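Visita a la planta de tostado de Menon

Publicado en Salidas y visitas

El grupo de cocina llevaba desde la primavera pidiendo una visita a un sitio donde se trabajara con especias, y en julio salió por fin. La planta de Menon está en el polígono de Fandton, detrás de la estación de mercancías, en una nave de ladrillo con dos muelles de carga. Fuimos un martes, a las nueve de la mañana, en el autobús que para en la rotonda. El acceso a pie es incómodo porque falta acera en el último tramo. Quien vaya en coche puede dejarlo en el patio, pero hay que avisar con un día de antelación y dar la matrícula.

Las visitas son gratuitas y se hacen una vez al mes. El grupo máximo es de 18 personas. En la entrada se firma un registro y se entregan bata, gorro y cubrezapatos. Los relojes, los anillos y los pendientes se quedan en una taquilla. También piden que se lleve el pelo recogido y que no se haya usado perfume, cosa que conviene saber antes de salir de casa, pues en la convocatoria no figuraba.

Nos recibió Thenmozhi Kulkarni, responsable de calidad, que nos acompañó durante todo el recorrido. La parte de compras la explicó Prakash Kandasamy. Hablaron los dos en español, bastante despacio, y dejaron hacer preguntas en cualquier momento.

Recepción y almacén

La nave trabaja con semillas y frutos secos enteros: comino, cilantro, alholva, mostaza, pimienta y varios tipos de guindilla. Casi nada llega molido. La mercancía entra en sacos sobre palés y lo primero que se hace es comprobar el peso y la humedad. De cada lote se saca una muestra con una sonda, un tubo metálico acabado en punta que se clava en el saco y recoge producto de varias alturas. Kandasamy nos dejó probar con un saco de cilantro. Hay que meterla en diagonal y girar el mango antes de sacarla. A la mitad del grupo se le salió el grano por el suelo.

El almacén está dividido en dos. En la parte grande se guardan las semillas a temperatura ambiente, con control de humedad. En la pequeña, refrigerada, van las guindillas. La razón es el color: con calor y luz la guindilla seca pasa del rojo al marrón en unos meses y, aunque siga picando, los clientes no la quieren. Nos enseñaron dos tarros de la misma cosecha, uno guardado en frío y otro olvidado en un estante de la oficina. La diferencia se veía desde la puerta.

Preguntamos por los precios y Kandasamy contestó sin dar cifras. Explicó que el comino es lo que más sube y baja de un año a otro y que la pimienta se compra con contratos largos. Lo que menos problemas da es la mostaza.

Limpieza

Antes del tueste, todo pasa por la sala de limpieza, que es la más ruidosa de la planta. Dan tapones en una caja junto a la puerta. La máquina principal es una criba con tres bandejas que vibran. La primera retiene palos y tallos, la segunda deja pasar la semilla buena y la tercera se queda con el polvo y el grano partido. Después viene una columna de aire que levanta las cáscaras y, al final, un separador de densidad para las piedras pequeñas, que en el cilantro son frecuentes.

Los imanes van al final de la línea. Se limpian en cada cambio de turno y lo que aparece en ellos se guarda en un sobre con la fecha y el número de lote. Kulkarni tenía uno en la mano con dos limaduras de las que se ven solo a contraluz. Dijo que esos sobres se conservan dos años.

Aquí fue donde más tiempo pasamos y quizá se podría haber acortado. Con el ruido se perdía parte de la explicación y los que iban detrás no oían nada. Para la próxima visita convendría pedir que la parte teórica se haga fuera y entrar después solo a mirar.

El tueste

La sala de tueste tiene cuatro tambores. El mayor admite 300 kilos por carga y se usa para el cilantro. Los otros son más pequeños y se reparten el comino, la alholva y las mezclas. El encargado es Ilango Rodrigues, que trabajó antes en un tostadero de café y compara continuamente las dos cosas. Según él, la semilla es menos agradecida: el margen entre un comino bien tostado y uno amargo es de segundos, y el tambor sigue caliente después de cortar el gas. Por eso se descarga antes de que el producto haya llegado al punto, y se termina de hacer en la bandeja de enfriado con el aire encendido.

El tueste del comino duró 12 minutos. Rodrigues sacaba una cucharada por la mirilla cada poco, la olía y la volvía a echar. Hay termómetros y una pantalla con la curva de temperatura, pero la decisión de descargar la toma él. En la pared tiene colgada una tabla de colores plastificada, con muestras pegadas en pequeños cuadrados, y la usa sobre todo para enseñar a los nuevos.

Nos dio a oler el mismo comino en tres momentos. Al principio huele a hierba seca. A la mitad, a pan. Al final aparece el olor que todos conocemos de la cocina. La alholva cambia todavía más: cruda es amarga y dura como una piedra, y tostada recuerda al azúcar quemado. Varias personas del grupo no la habían usado nunca y apuntaron el nombre.

Consejos que dio para casa, tal como los anoté:

Sartén de fondo grueso, sin aceite y a fuego medio.
Una sola especia cada vez. Las semillas grandes tardan más que las pequeñas.
Pasarlas a un plato frío en cuanto huelan. Si se quedan en la sartén, se queman.
La mostaza, con tapa.
Moler cuando estén frías del todo.

Molienda y mezclas

La molienda se ve a través de un cristal. No se puede entrar por el polvo de guindilla, y aun desde el pasillo hubo toses. Los molinos son de martillos para el polvo fino y de piedra para dos mezclas que venden a restaurantes. El producto sale caliente del molino y se deja reposar en bidones cerrados antes de envasar.

Las mezclas se pesan a mano en una sala contigua. Divya Palaniappan nos enseñó las hojas de fórmula, con los nombres de los ingredientes sustituidos por números. Quien pesa sabe que el ingrediente 4 va en tal cantidad, pero no tiene delante la receta completa con sus nombres. Preguntamos si de verdad servía de algo, puesto que cualquiera reconoce el cilantro con los ojos cerrados, y se rió. Dijo que es una costumbre de la casa desde el principio y que así se ha quedado.

Con Palaniappan hicimos la única parte práctica de la mañana. Cada uno preparó una mezcla propia a partir de seis especias tostadas, con una balanza de cocina y un mortero. La mía llevó demasiada alholva. La mejor, por votación, fue la de Iwona Zawadzka, que puso mucho cilantro, poca pimienta y una guindilla sin semillas. Pasó la receta por el grupo y está en la carpeta compartida, junto con el resto de las notas.

Envasado

La línea de envasado es una Nidex de segunda mano, comprada cuando la empresa se mudó al polígono. Saca 2000 sobres por hora si el producto es semilla entera y bastantes menos si es polvo, que se apelmaza en la tolva. Cada sobre se pesa y los que quedan fuera de tolerancia caen a una caja lateral. El contenido se recupera y el sobre se tira.

Hablamos un rato de los materiales. La semilla entera aguanta bien en bolsa sencilla de plástico si se consume pronto. El polvo necesita una barrera mejor, porque pierde aroma a través del propio envase. Kulkarni recomendó pasar lo que se compra en bolsa a un tarro de cristal con tapa de rosca en cuanto se abre, guardarlo lejos del fuego y comprar en cantidades pequeñas. La bolsa abierta y doblada con una pinza, que es lo que hacemos casi todos, es lo peor para el molido.

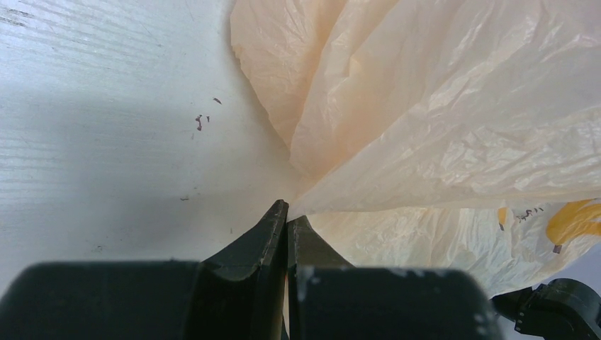 Bolsa de plástico arrugada y unas motas de color marrón rojizo sobre la madera blanca.

También preguntamos por la fecha de consumo preferente. En las especias secas indica hasta cuándo se mantienen el aroma y el color. Pasada esa fecha no suelen hacer daño, pero saben a poco. La prueba que hacen en el laboratorio con las muestras guardadas es sencilla y se puede repetir en casa: se frota una pizca en la palma y se huele. Si hay que acercar mucho la nariz, toca cambiarla.

La tienda

El recorrido acaba en una tienda pequeña, junto a la recepción. Venden todo lo que se produce en la planta y unos botes con tapa medidora de la marca Ploltetti que se llevó medio grupo. Los precios son algo más bajos que en los comercios del centro, sobre todo en semilla entera. Hay un cajón con mezclas de lotes de prueba, sin etiqueta definitiva, a mitad de precio. Compré comino, alholva y una bolsa de guindilla suave. Se puede pagar con tarjeta.

El comino lo tosté esa misma tarde siguiendo las indicaciones y me quedó un poco pasado. La segunda tanda, con el fuego más bajo, salió bien y la usé para unas lentejas.

Datos prácticos

La visita dura toda la mañana y no hay pausa, así que conviene ir desayunado. No hay cafetería en la planta ni en los alrededores. El suelo de la sala de limpieza resbala con los cubrezapatos puestos. Las personas con asma deberían quedarse fuera de la zona de molienda, y la propia empresa lo advierte al llegar. No se admiten menores. Las fotos están permitidas en el almacén y en la tienda, pero no en la sala de pesado.

Para apuntarse hay que escribir a la recepción con los nombres de todos los asistentes. En nuestro caso contestaron al día siguiente. La lista para repetir en otoño la lleva Iwona y quedan plazas.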